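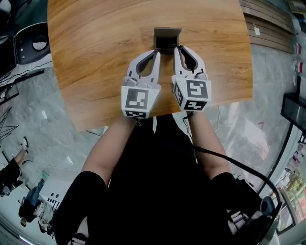 # Prollen hand-held gripper pair

The Prollen is a pair of hand-held grippers for recording two-handed tasks at a table. You hold one in each hand and do the job yourself, and the recordings are then used to train a robot arm fitted with the same fingers. It is sold as a kit for home builders and shared workshops.

## What you get

- Two grippers, left and right, with printed grey fingers
- Two white marker cubes, each with its own set of black-and-white patterns
- Screws and fittings for both sides, plus 6 spares
- One black cable
- Printed build sheet

Each gripper weighs 234 g with the cube fitted. The fingers open to 77 mm. You will need a small screwdriver and a computer to record on. No soldering.

## Fitting the cubes

The cube sits under the fingers, with the large pattern facing forwards. The left and right patterns are different and must not be swapped. If you do mix them up, the Lernlow software will still run, but the hands will come out crossed in the recording and you'll have to start again.

Tighten the finger screws until the fingers stop rocking, then stop. They go into plastic and will strip if forced. Keep glue and tape off the printed faces. A scuffed marker can be replaced on its own – the sheets are in the Lernlow download folder at full size, and should be printed at 100 per cent on matt paper.

## Setting up a table

Any steady table will do. Leave enough room for both forearms and start with something simple, such as a small open box. Pushing and turning it with the finger tips is good practice before you try lifting anything.

Let the cable hang in a wide loop beside you. A tight one pulls at the wrist and shows up as a twitch in the data. Glossy tops and shiny floors can throw light back at the markers, so move the lamp before you blame the software.

## Versions

The fingers with long curved cut-outs are the current ones. The older Gusgate fingers were solid and will still fit, though the inner pads are a different size and have to be ordered separately. The Kuzmenko wrist plate fits the robot side only.

## Price and delivery

The pair costs £59 in kit form. Spare fingers and pads are listed on the parts page. Orders go out on Monday. The next batch of cubes is due in May, and until then we can only send replacement marker sheets.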